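Prirlow Grounds Equipment Trial
Progress report to the Dratik Fund
Reporting period ending June 27, 2019

1. Purpose of this report

The grant covers the replacement of petrol hedge trimmers and brushcutters with battery models at the Drurport and Kashindye sites. This report sets out the work done since the last return in March, the money spent, the faults recorded and the work still to do. It does not cover the ride-on mowers, which are paid for from a separate budget.

2. Equipment in use

All 12 battery tools on the approved list have been delivered. Eight are hedge trimmers and four are brushcutters. The trimmers have been in regular use at both sites. The brushcutters were held back until the guards had been changed for the deeper pattern asked for in the safety review, and went into use at Drurport first.

Two of the old petrol brushcutters have been kept at Kashindye for the steep bank behind the pumping station. The battery models cut the grass there well enough, but the walk back to the charging point is long and the crew lost working time to it. We propose to keep the petrol machines for that bank until a second charging point is fitted.

3. Charging and storage

The charging cabinet at Drurport is working as planned. Batteries are put on charge at the end of the shift and logged out the next morning. The log sheet has been made shorter, as the first version asked for readings that the chargers do not display.

At Kashindye the cabinet shares a circuit with the workshop heater. With both running, the breaker tripped on several occasions. Charging has been moved to a separate socket for now. A new circuit has been priced and the electrician is waiting for access to the main board.

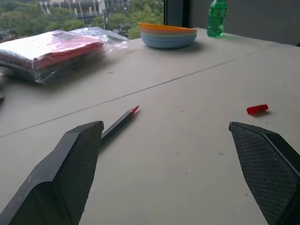 Batteries left in the vehicles overnight in cold weather gave noticeably shorter running times the next day. The crews have been told to bring them indoors. No battery has failed outright, although one was returned to the supplier with a cracked latch and has been replaced under guarantee.

4. Cutting performance

On privet and hornbeam the battery trimmers match the petrol ones for speed. On older laurel they are slower, and stems thicker than a finger tend to stall the blade. The crews now take the heavy stems out with loppers first. This adds a step, but the finished cut is cleaner and there is less tearing at the face of the hedge.

Blade wear is higher than we allowed for. The blades at Drurport needed sharpening twice in the period against a planned once. Grit from the roadside hedges is the likely cause. We have moved to a resin-free cleaning spray and will compare wear at the next return.

Line use on the brushcutters is in line with the estimate. The bump-feed heads clog in wet grass, and the crews have asked for a fixed-line head to try. One has been ordered.

5. Spending

Spending in the period was £2,644. This covers replacement guards, blade sharpening, the cleaning spray, the fixed-line head and the second set of shoulder harnesses. The harnesses were not in the first budget; they were paid for from the saving on fuel. The cost of the new circuit at Kashindye is not included and will appear in the next return.

6. Matters for the fund to decide

We ask the fund to agree to the petrol brushcutters staying at Kashindye until the second charging point is in place. We also ask for the training line to be carried forward, as the blade care session could not be held before the start of the cutting season.

7. Work planned for the next period

Fit the new circuit and move the Kashindye chargers back into the cabinet.
Try the fixed-line head on wet grass at both sites.
Hold the blade care session.
Record blade wear separately for roadside and inner hedges.

Log sheets and supplier invoices are held at the Prirlow office and can be sent on request.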